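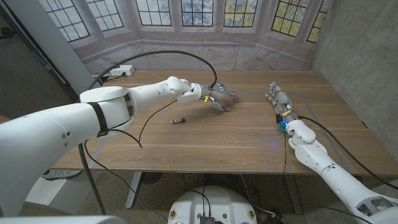
Vehicle and Driver Checklist – Event Shuttle Runs
Site: Josov fairground and overflow lots
Operator: Hultero Shuttle
Checked by: Ilham Mahrous
Date: 31 July 2024
Vehicle: Van 2, 12 passenger

Mark each line OK, FIX or N/A. Write a comment for every FIX. A van with an open FIX under Brakes, Tires, Lights or Belts stays in the yard.

1. Tires
Tread depth, all four – OK
Pressure, cold – FIX. Right rear low. Filled to door placard and rechecked before the van went out. Look for a nail or slow leak at the next wash.
Spare and jack present – OK
Lug nuts – OK. Retorque due in 400 miles, wheels were off for the brake job.

2. Brakes
Pedal feel – OK
Parking brake holds on the ramp – OK
Fluid level – OK
Pads – OK. Replaced in April, receipt in the glove box folder.

3. Lights and signals
Headlights, high and low – OK
Brake lights, including center – OK
Turn signals and hazards – FIX. Left front signal blinking fast. Bulb replaced by Mohcine Fahmy, now normal.
Backup lights and alarm – OK. Alarm is quiet next to the generators in Lot C. Use a spotter there.
Interior step light – OK

4. Glass and mirrors
Windshield – OK. Small chip low on the passenger side, same size as last check.
Wipers and washer fluid – OK
Side mirrors – FIX. Passenger mirror drifts down on gravel. Tightened, but the screw is worn. Part on order from Nakis.
Rear window clear – OK. Remove the stack of parking signs before driving.

5. Belts and seating
All belts latch and release – OK
Belts retract fully – FIX. Third row, middle seat is slow. Seat blocked off with tape until fixed. Van runs with 11 passengers.
Aisle clear – OK
Child seat anchors – N/A for this route

6. Emergency gear
Fire extinguisher charged and tagged – OK
Triangles – OK
First aid kit – OK. Add burn gel.
Flashlight – OK
Vest for driver – OK

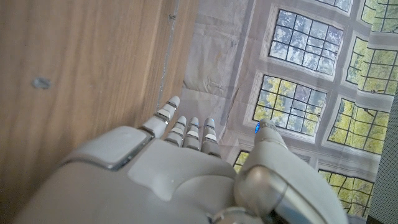 Hand and finger segments, seen from the back.

7. Driver
Name: Mahmoud Chraibi
License and medical card – OK
Hours since last shift – OK
Phone mounted and silenced – OK. Dispatch calls go over the radio only.
Route sheet on board – OK. He had the old one. Swapped for the new sheet with the Dimaculangan Road detour.

8. Route check, driven empty before opening
Lot A exit – OK
Lot B exit – FIX. Banner blocks the view to the left. Drivers were pulling past the stop line to see. Banner moved back 30 feet and the exit driven again, view is fine.
Detour signs – OK at both ends. The middle one faces the wrong way for traffic coming from town. Dalia Erraji is calling the county.
Crosswalk at main gate – FIX. Paint is faded and people cross wherever they like. Cones set out on both sides. Needs a flagger from the time the gates open until the last run.
Drop-off loop – OK. One way only. No passing a stopped van, even if it looks like everyone is off.
Night lighting – FIX. Far end of Lot C is dark. Light tower requested.

9. Driving rules reviewed with driver
Speed in the lots is walking speed.
Leave extra space behind out-of-town cars. They brake late for signs and stop to read the parking boards.
Come to a full stop at the crosswalk, flagger or no flagger.
Cover the brake next to parked rows. Doors open and kids step out.
No backing at the drop-off loop. If you miss the spot, go around again.
If you are tired, say so on the radio. Rania Ait Brahim has the relief list.

General comments
Expected attendance is 1,000 on the first night and more on the second. Last year most of our close calls came after the show, when people walked back to the lots in the dark and drivers were in a hurry to finish. Keep the gap between vans even if the line is long.

Gravel on the Lot B ramp is loose near the bottom. Brake early, before the slope.

Van 1 still needs its own sheet. It is not to be used on the strength of this one.

Open items at sign-off
Passenger mirror screw – waiting on part
Third row middle belt – seat blocked
Detour sign, middle – county called
Light tower, Lot C – requested
Flagger, main gate – Rania to assign

Van 2 released for service, daylight runs only until the light tower is in place.
Signed: I. Mahrous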